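Notes on running a monthly lunch club

September 2024

The Davgate lunch club has now completed its fourth year, and I have been asked several times to set down how it is organised. The following remarks are my own and do not bind the other members. They may be of use to anyone who is considering a similar club in a village or a block of flats.

The club meets once a month in the ground-floor hall at Davgate. Members pay on the day. Guests are admitted if a member has given their name beforehand, and the kitchen closes its list two days before the meal. Late names have been the chief source of difficulty, and the rule is now kept without exception.

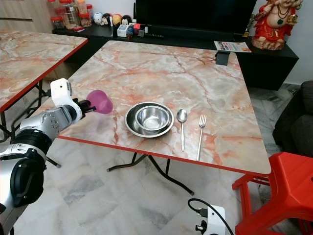 How many people should a new club plan for?

Fifty is the upper limit at Davgate, and a new club would be wise to begin with far fewer. A smaller number can be served from a single domestic cooker, and mistakes in the ordering are cheaper.

The menu is settled a month ahead. It consists of a soup, a main dish and a pudding, with a second main dish for those who do not eat meat. Lentil soup has been requested more often than any other. We tried a cold cucumber soup in the first summer and have not repeated it. 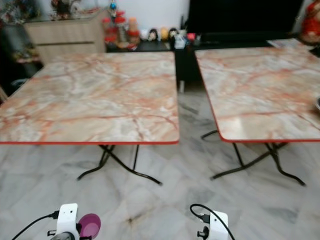 Seating has caused more discussion than the food. For the first year members sat where they pleased, and the same parties sat together each month, which left newcomers on their own near the door. Small square folding tables with a marble-patterned top, set side by side with a short gap between them, make it possible to talk across to one's neighbours and still leave a way through. Places are now drawn from a bowl at the entrance. Couples may ask to be kept together – few do.

Drahomíra Murín took over the purchasing in the second year and moved the dry goods order to Trukison. Vegetables still come from Grasso, whose van calls early in the morning. Both send a written bill, and I would advise any club to insist upon this.
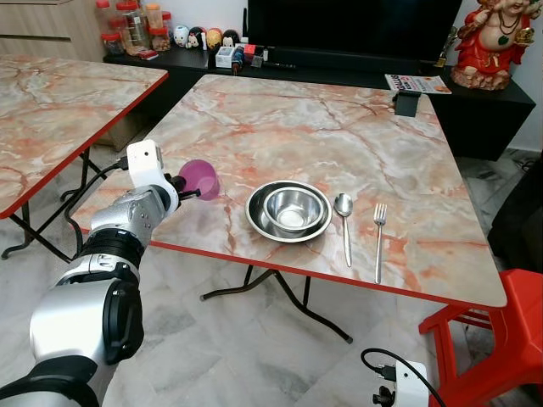 Bread was for a long time the exception. It was bought by whoever happened to be passing the baker, and was repaid in coins from the cash tin. Pimen now delivers it with a proper receipt, and the tin has been retired.

The accounts are read out at the September meal. Takings for the year came to £2353, against costs of £2000, and the difference has been set aside for a new urn.

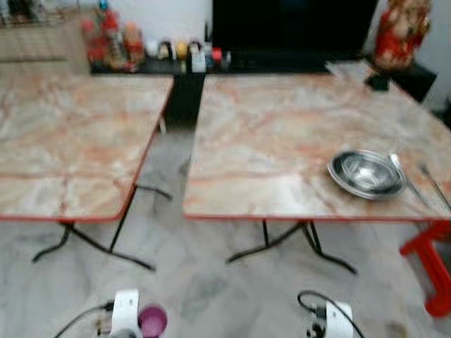

What happens when a member cannot pay?

The meal is served as usual and nothing is said at the table. A small sum is held back from each month's takings for this purpose, and only the person at the cash desk knows when it has been used.

The October menu will be leek and potato soup, baked fish or stuffed peppers, and plum crumble. Names should be given in the usual way.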